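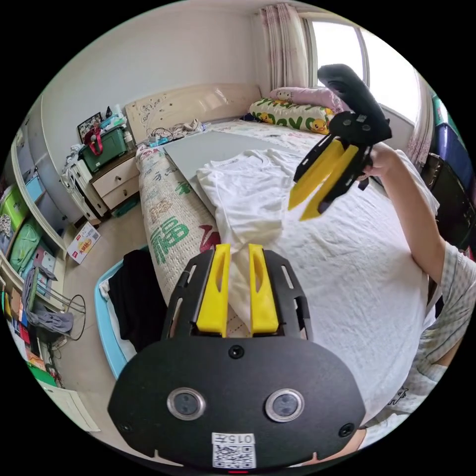 Who fills the empty Trammont seat until there's a by-election?
The two remaining Trammont councillors share the casework between them. The seat itself stays vacant and the vote goes unused.

Ciltcombe Town Council
Notes of full council, June 8, 2023
Draft, not yet agreed. Corrections to the clerk please.

Start was late, projector. Chair: Cllr Antoniuk (Ustyna). 13 members present. Apologies taken as read.

1. Declarations
Cllr Sydorenko, item 4, lives on Brivico Lane. Stayed for the discussion, left for the vote.

2. Last minutes
Agreed with one change. Item 6 should say "deferred", not "refused". Signed.

3. Trammont vacancy
Notice of vacancy has gone up on the board and on the website. Ten electors need to write in to the returning officer to get a by-election, otherwise council co-opts. Clerk says letters already coming in, so likely to be a poll. Question from the floor about cost. Comes out of the election reserve, no extra on the precept this year.
Chair asked that nobody puts out anything with the council crest on it in support of a candidate. Agreed. Clerk to send round the publicity rules again.
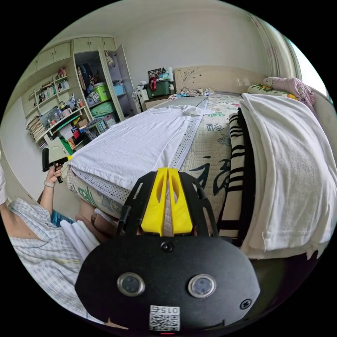
Polling place was raised too. Old schoolroom has no ramp at the moment, so Trammont voters may be sent to the chapel hall instead. Not our decision but we can comment. Cllr Sydorenko wants it in writing that the chapel hall car park floods. Clerk to write.
Casework: residents' emails for the empty seat are being forwarded by the office. Some had been sitting in the old inbox for weeks, now cleared. Apology to go on the website.

4. Brivico Lane parking
Petition recieved, 200 signatures. Asks for residents' permits both sides as far as the bridge. Long discussion. Shopkeepers against, two spoke. County won't look at it without a survey and the survey is £3527, which members thought steep.
Proposed: ask county to split the cost. Carried, one against, one abstention.
Proposed: yellow lines at the junction only, as a stopgap. Not seconded, fell.
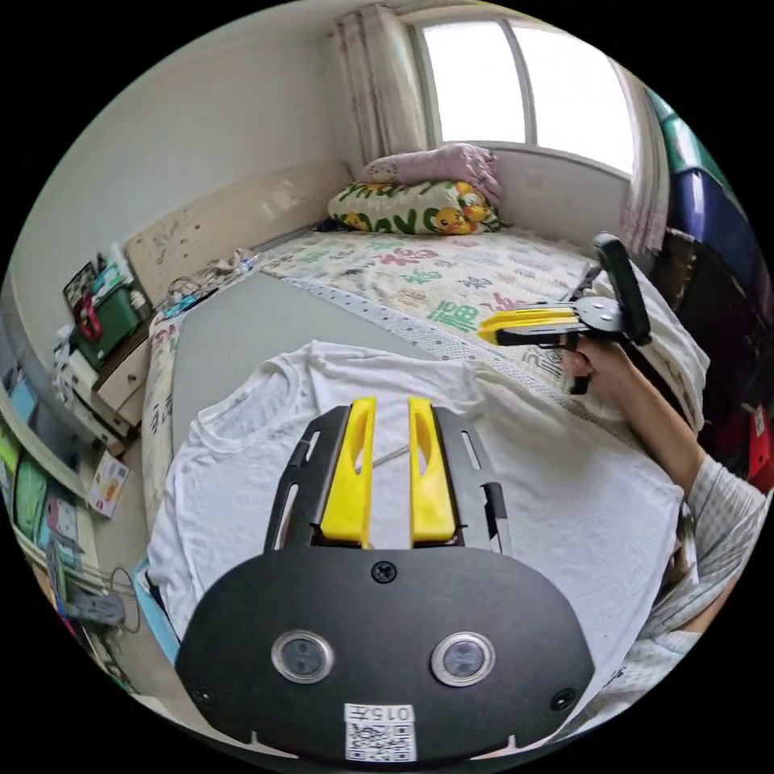

5. Grants
Bowls club, £500 towards the fence. Agreed.
Carnival, asked for the same. Accounts not attached, so held over untill they are.
Reminder that the next round closes in November and late forms won't be taken.

6. Correspondence
Letter about dog bins on the Trammont path. Emptying is down to the district, passed on.
Letter about the church clock being slow. Noted.

7. Public questions
Asked if meetings could start later for people who work. Chair will put it on the next agenda.
Asked when the draft minutes go up. Within the fortnight, clerk says.

Press and public out for item 8 (staffing), noted separately.

Meeting closed after item 8. Actions: clerk, items 3 and 4. Chair, item 7.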